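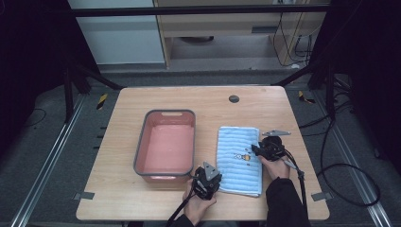 Skalano wash tub, 19 litre

Updated 3/18/26

Back in stock after running out in October. Same tub as before, new supplier for the cartons, so fewer cracked corners on arrival we hope.

What it's for: hand washing woollens, soaking whites, muddy boots, washing up on a campsite, bathing a small dog if the dog agrees. Sold mostly to holiday lets and launderettes but anyone can order, no minimum.

Details
Make: Skalano, supplied by Neritz
Capacity: 19 litres to the brim, fill to three quarters if you are carrying it
Length: 50 cm
Weight empty: 615 g
Rim: rolled, easy to grip with wet hands
Max water temp: hot tap. No boiling kettles please
Code: SK 19

Colours vary by batch. Say which one you'd like in the order notes and we'll try - no promises on the Sun yellow, only a few left and the next lot isn't booked in yet.

Looking after it

Rinse after bleach or stain remover, don't leave it sitting overnight. Washing soda is fine. Wipe round under the rim now and then, limescale builds up there and you don't notice untill it goes crusty. Soft cloth only, scourers take the shine off and then it holds the dirt.

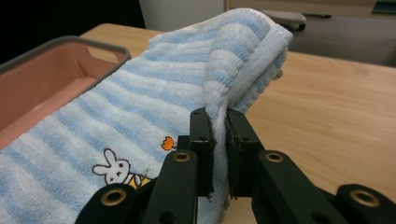
Store out of direct sun. The plastic goes brittle after a few summers on a windowsill, same as any of them. Stacks fine but put a sheet of paper between if they're going away for the winter, otherwise they lock together and you'll be there all afternoon pulling.

Goes with
Dumudwood drying rack, folding, beech
Dumudwood washboard, small
Peg bag, plain cotton

The washboard sits inside the tub at a slant. The large one doesn't fit, please stop ordering the large one.

Delivery and returns

Two to four working days mainland. Islands take longer, ask first. Pallet orders go up to 1000 tubs, price on request - email is better than phone, the phone is in the packing room and noisy.

Returns within 50 days if unused. Cracked in the post: send a photo of the tub and the box its in, we'll replace it. Keep the box untill we reply.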